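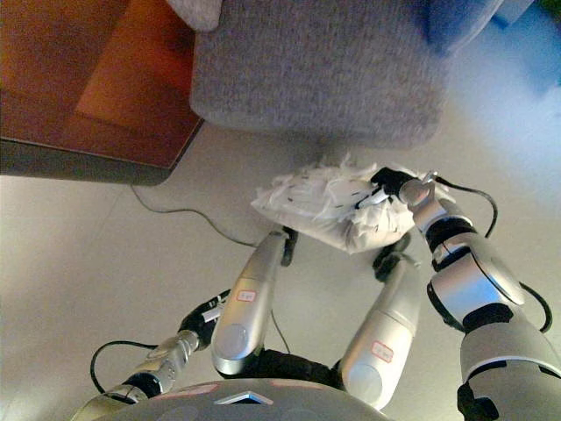
Bag pickup in front of the gray sofa, Tirnmont show floor.

By August I had stopped saying good morning to the robot and started saying it to the bags.

You have to understand about the bags! At Raudsepp we sell furniture, and furniture comes wrapped, and for eighteen years I was the person who walked the show floor at closing and picked up whatever the wrapping left behind. Bags under dining tables, bags behind recliners, bags that slid away when you breathed on them. My knees knew every one.

Then the Brivimo came up from the Prultton store, and my job was to stand there with a tablet and tell it yes or no.

The first night it took 58 minutes to do the sofas. I used to do them in ten, with a sandwich in one hand. It would reach down, pinch a bit of plastic, stop and think. I'd press yes. It would pinch a bit more. I was leaning so hard I nearly fell into a loveseat — I wanted it to get that bag more than I've ever wanted a ball team to win.

"You're rooting for it," said the night manager.

"I am not," I said, and pressed yes.

She was worried, and I was too, a little. We used to be 3 on the closing crew. Now it was me and her, and the third had moved to deliveries, where he got better pay and worse weather. I missed his whistling. The robot hummed on one note and never got to the chorus.

But I was 60 and I was learning something! I learned that a bag has a good place to grab and a bad one, and that I had known this all along in my fingers without ever having a word for it. So I made up words. The ear, the belly, the tail. I typed them into the notes every night, and one evening a message came back from the people in Prultton: What's an ear?

I wrote them a page and a half. Then I went out on the floor, got down on my bad knees and bunched up a fresh bag for it to try.

"Go for the ear," I told it.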